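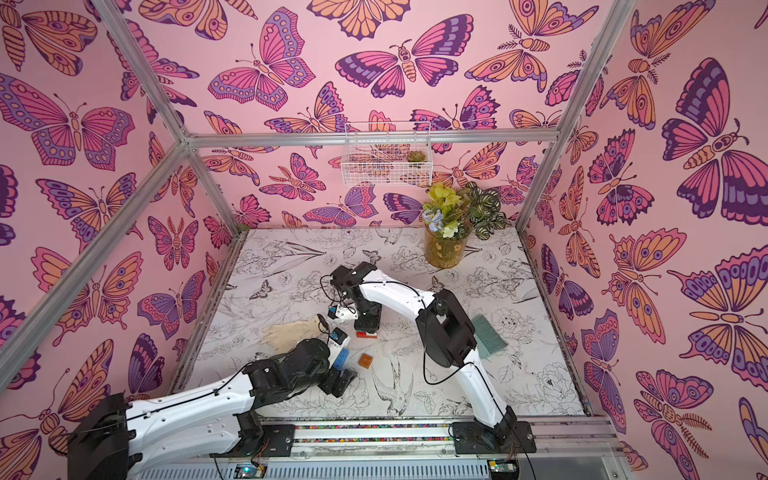 Pink butterfly wallpaper in a tiny craft nook: too much with a patterned top?

Posted by mothandfern in Small Spaces, 63 views

I've fallen completely in love with the big butterfly and moth wallpaper, the pink one with orange, magenta and purple wings, and it's now up on three sides of my nook! The worktop has black line drawings on white (flowers, leaves, birds, more butterflies), and I've put an amber glass vase in the back right corner with an artificial arrangement in it, pale leaves, stripy leaves and one little blue iris. My sister thinks I should cover the top with something plain. I'd love to keep it. Also, how do you dust artificial leaves without wrecking them? I have a teal hand broom but it feels a bit rough for the job.

tinpotgardener

Keep it!! Black and white under all that colour is lovely, it's like a colouring book waiting for its pens. I did my box room in Herkwood with a busy paper and a plain top and regretted the plain top by May. The white wire basket with the succulent is a nice touch too, I'd hang a second one if the wall can take it.

Leaves: soft make-up brush, or a hairdryer on cool from arm's length. Save the broom for the worktop. If they're really grubby, wipe each one with a barely damp cloth and support it from behind with your other hand, as the stems can pull out of their sockets. I keep mine in a Bianchini vase and lift the whole bunch out first (so much easier).

Somitthorpe_Sal

vase is gorgeous, where from?

paperhanger132

Agree about the top. One thing to watch with printed surfaces is scrubbing, so try any cleaner on a corner first and leave it overnight. Warm water and a drop of washing-up liquid does nearly everything. For the wallpaper, check the label on the roll before you let water anywhere near it. If it says spongeable you can dab gently, and if it says washable you've got a bit more freedom. Keep an offcut for patching, too. I've still got one from 2 houses ago and I'm so glad I do!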